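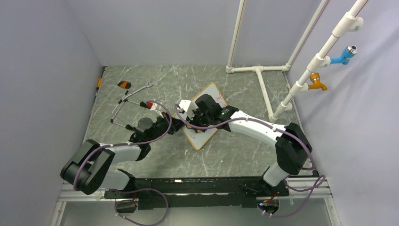
The small message board is among the oldest habits of my working day. I began keeping one in January, when I took over the supply corner at Trastov from Viera Pešek, and I have continued the practice without interruption. It is intended for short handwritten remarks of an encouraging nature. Orders, measurements and reminders are entered in the notebook and should remain there.

The present board is a small whiteboard with a border in a yellow-orange shade. I write on it in red marker. Boris Danko has observed that black would be easier to read, and I accept the point, although I do not intend to change.

The remainder of the corner is given over to pipe fittings, tubing and hand tools. The stock list stands at 151 entries. White elbows and tees are to be kept apart from one another, in separate bins, with the openings facing up. Yellow tubing is to be laid flat on the shelf at full length. Pieces returned from the work surface should go back to their bins before any new ones are taken out.
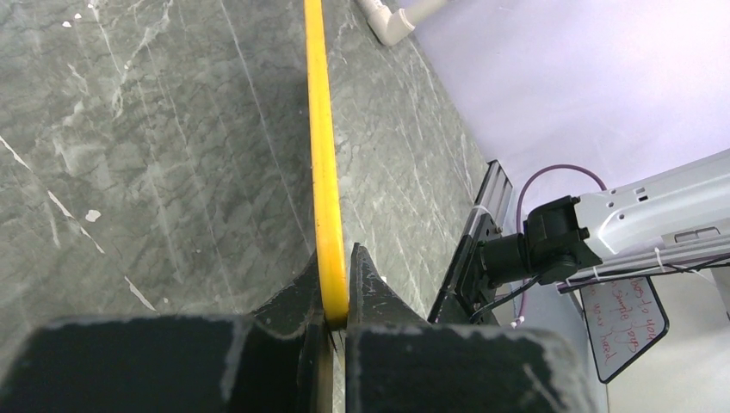
Should tubing be stored upright if shelf space is short?

Upright storage is acceptable for short pieces, provided they stand in a bin deep enough to support them. Longer pieces tend to lean and take on a bend, and I continue to store those flat.

With regard to the wording on the board, I have received several suggestions from Iveta Jurčo, most of them too long for the space. The current text concerns good vibes, hope and a smile. Some of the strokes have faded or smudged, and the lettering is uneven, as my lettering generally is. 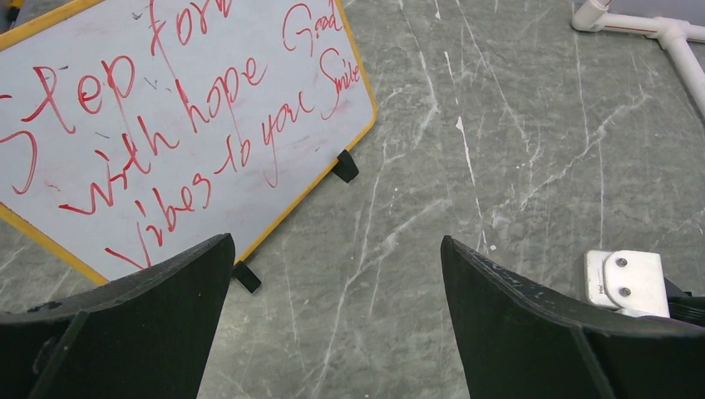

I do not propose to rewrite it until the red marker has been replaced. Two have been requested from Halen, together with a soft cloth. In the meantime, colleagues wishing to contribute a line may leave it on paper in the front of the notebook. Entries should be brief and, where possible, legible.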